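4.2 Why people stay logged in

I want to slow down here, because this part of the study surprised me more than the numbers did. Chaiwat and I went in assuming that people who switch off the automatic logout on their bank's website are careless, or in a hurry, or both. We had 2,397 survey responses from customers of two mid-sized online banks (I'll call them by their project names, Ivberg and Wollance), and then longer talks with 30 of those customers in their own homes. The survey said what surveys on this topic usually say. Nearly everyone agreed that logging out is a good idea, and a whole lot of them didn't do it.

The home talks were messier, and a lot more fun to read back. I'd ask someone to show me how they pay a bill, and half the time the laptop or tablet was already sitting somewhere with the bank page open from earlier. Kitchen counters, couches, the bedroom. The bedroom came up so often that we gave it its own code in the analysis, and I still think that was one of our better calls. 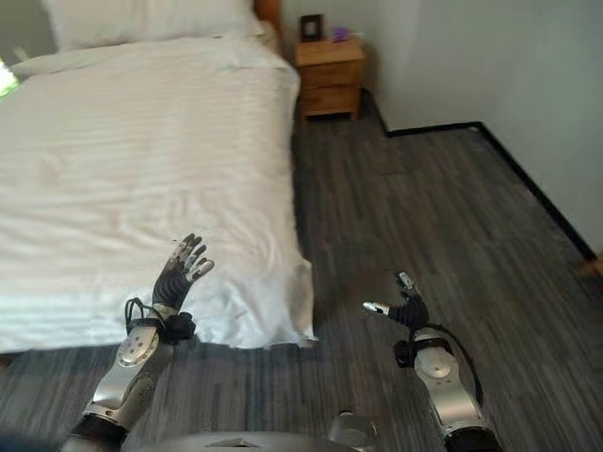

The timer always catches me when I've gone to find the paper bill, said one Wollance customer, and then I have to start over, so I just told it to stop doing that. I heard some version of this again and again. People weren't leaving the session open out of laziness. They were leaving it open because paying a bill takes them to another room, and the timeout doesn't know that. Ivberg logs people out after 16 minutes with no activity and Wollance lets them choose, up to 25. You'd think the longer limit would make people happier! It didn't, at least not among the people I talked to. What bothered them was losing a half-filled payment form, and that feels just as bad at minute 25 as it does at minute 16.

So what do people do about it? A few wiggle the mouse every so often. One man had his wife tap the screen when she walked by. Several kept the bank page open on one device and a password list open on another (I tried not to wince). And quite a few had moved to the phone app, which they described as the thing they use when they're lying down.

That last group matters for how we think about risk. The usual advice pictures an unattended computer in an office or a library, with a stranger walking past it. Our participants pictured their own homes, where the only people walking past were family. When I asked who might get at an open session, most of them laughed. Then I asked about house guests, repair people or a teenager's friends, and the laughing mostly stopped.
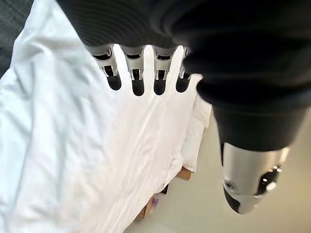 Figure 3. Hand over a white bed covering.

Chaiwat read the same transcripts and came away a little less convinced than I am. His worry, and it's a fair one, is that people who agree to let a researcher into the house are already pretty relaxed about who comes in. We can't fix that with the data we have. What we could do was go back to the survey and look at the open comment box, where plenty of people who never agreed to a visit had written the same kinds of things about lost forms and interrupted payments. I found that reassuring. He found it "somewhat" reassuring, and we left it there.

We also tried out one small change. Working with a test version of the bank site that we called Hilelico, we let the timer run out as normal but saved the payment form in draft, with the account numbers hidden, so it was waiting when the person signed back in. No money could move without a fresh login. The people who tried it still grumbled about typing the password again (I would too), but the talk about turning the timer off pretty much dried up. I don't want to oversell this. It was a short trial in January, when everybody is paying off the holidays, and we didn't follow anyone for long afterward. 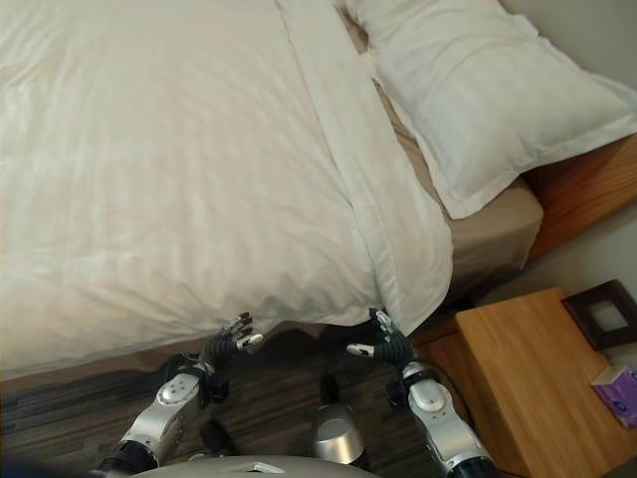

Figure 4. Bed with white duvet and pillow.

One more thing about wording. The warning box on both sites says the session is about to end "for your security." I asked people to tell me what that meant in their own words, and most couldn't get past "it's going to kick me off." Lamai Khamphan suggested a plainer message for the test site: "Are you still there? We'll save your form and sign you out." People understood it right away, and a couple of them asked why their real bank didn't say it like that. We come back to the wording in Section 5, along with the comments from the Wiriya pilot, where the same message was shown on a phone screen and had to be cut nearly in half to fit.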